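Estgate Household and Workshop Guidance
Handling plastic tubs with powered and hand-held grippers

Members are reminded that a clear plastic food tub is among the easiest items to drop during a handover. The following advice was revised after a fault at the Cunell bench, in which a gripper kept closing after the tub had been taken from the other side. The wall split along one corner and a fragment 18 mm long was found on the floor. There was no injury. Marlene Kramer recorded the fault and Nafula Bakilana reviewed the procedure.

Before lifting, wipe the tub and the finger pads with a dry cloth. Grease on either surface is the usual cause of a slip. Place one finger on each side of the tub and close until the walls are held, then stop. If the wall bows inwards, open the fingers and begin again. 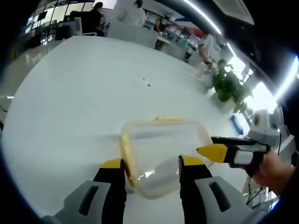

Tub tilted between the yellow-tipped fingers, with a second gripper to the right.

The second gripper should approach from the opposite end of the tub. Both holders must be able to see both sets of fingertips throughout. Hands are to be kept behind the housings, and cables led away from the space between the two tools.

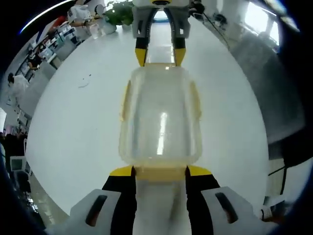
Issue 9, page 8

One person gives the word to release. At Cunell both holders assumed that the other would do so, and each continued to pull. The receiving side should now say "held" and the giving side should answer "opening" before any finger moves. This applies equally where one side is automatic, in which case the operator speaks for the machine. 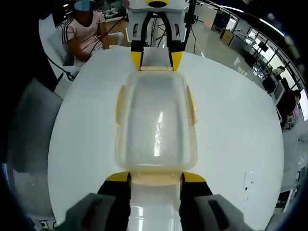

Tub held at both ends, lengthwise on the table.

Should a gripper fail to open when told, do not pull the tub free. Press the stop control, lower the tub to the table and wait until the fingers are slack. Frauke Kleinschmidt has asked that every such failure be entered in the fault book, including those that clear without help.

A tub that has been squeezed hard should be held to a window and turned slowly. White lines at the corners show that the plastic has been strained, and the tub should then be used for screws or pegs and kept away from food.

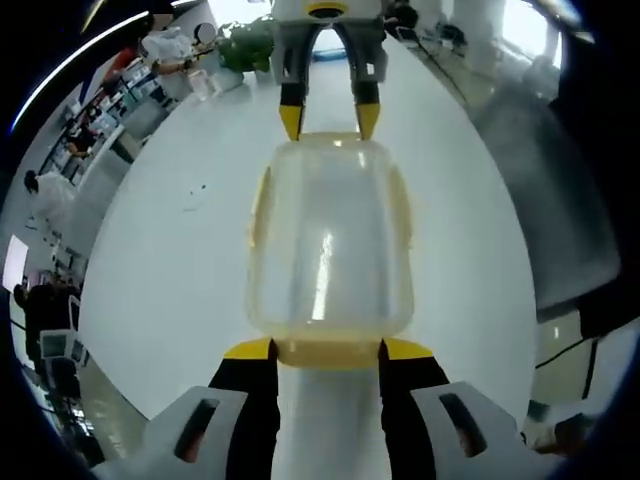
Care of the finger pads

Wash pads in warm soapy water and dry them fully before refitting. Replace both pads of a pair together after 220 lifts, or sooner if an edge has begun to peel. Spare pads are kept in the Drurus cabinet and should be signed for with Hildegard Wiegand.

Revised 6/14/23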